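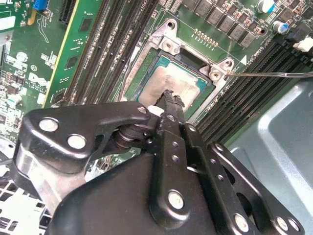 Fulteo Quarter Sheet for Harness Horses

The Fulteo is a walk-out sheet for trotters and pacers, cut to sit under a jog cart harness without bunching at the saddle pad. It covers the loins and hindquarters and leaves the shoulders free.

The outer is a waterproof nylon with a fleece lining. Two surcingle loops hold it in place, and the tail cord unclips for washing.

Sizes

Measure from the withers to the top of the tail. The small fits horses up to 67 inches. Anything longer takes the large.

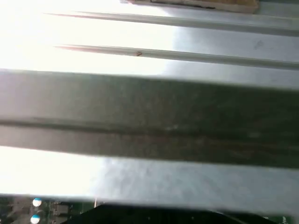
If your horse is between sizes, order the large and shorten the front strap. The strap has 2 inches of adjustment on each side.

Care

Machine wash at 30 degrees Celsius with a mild soap. Brush the hair off first. Hang to dry and keep it away from stable heaters, which will harden the coating. Reproof once a season.

Siiri Rebane has used the sheet on her string at Skukcombe since December. "It stays put in wind, and I can get it off with gloves on," she says.
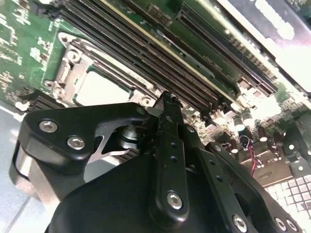 Replacement tail cords and surcingle loops are sold separately under Kocabaş spares. Stable name embroidery is free on orders over $200. Please check the spelling before you send it, as embroidered sheets can't be returned.

Color: navy or bottle green
Sold by: Sernotano Harness Supply
Page updated: 3 Aug 2023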